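Kamis Three-Tier Canister Rack

A countertop rack for tea, spices, sugar and the other small dry goods that end up all over the kitchen. The side frames are orange-brown wood with rounded profiles. Three tiers keep a full set of canisters within easy reach.
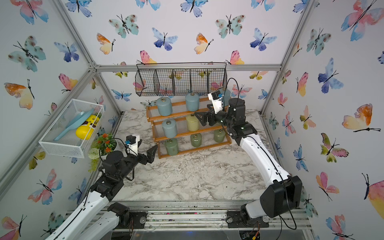
Kamis rack with ceramic canisters in blue-gray, pale yellow-green and deeper greens.

The ceramic canisters are sold separately, so you can stay with one color or mix them. Each lid has a small ring handle. We suggest one color per tier if you store similar-looking things – it saves opening three lids to find the salt. 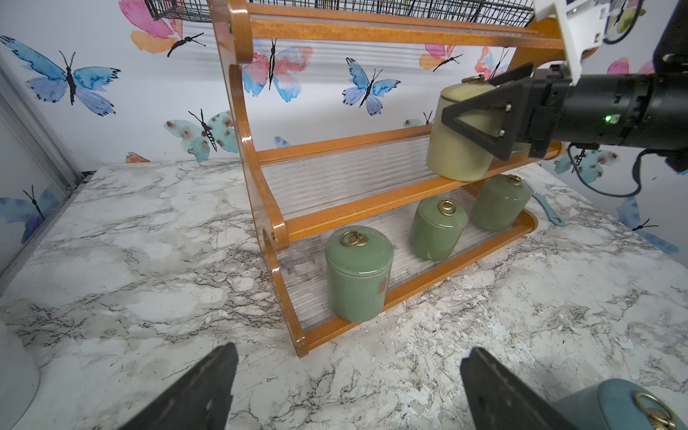

Pale yellow-green canister on the middle tier, sage green below.

Assembly takes a screwdriver and a few minutes. Wipe the rack with a damp cloth and dry the wood right away. Do not put it in the dishwasher.

Item number: 3354
Ships from: Oshima warehouse
Returns: unused items in original packaging
Questions about stock or colors: ask for Liliana Cirillo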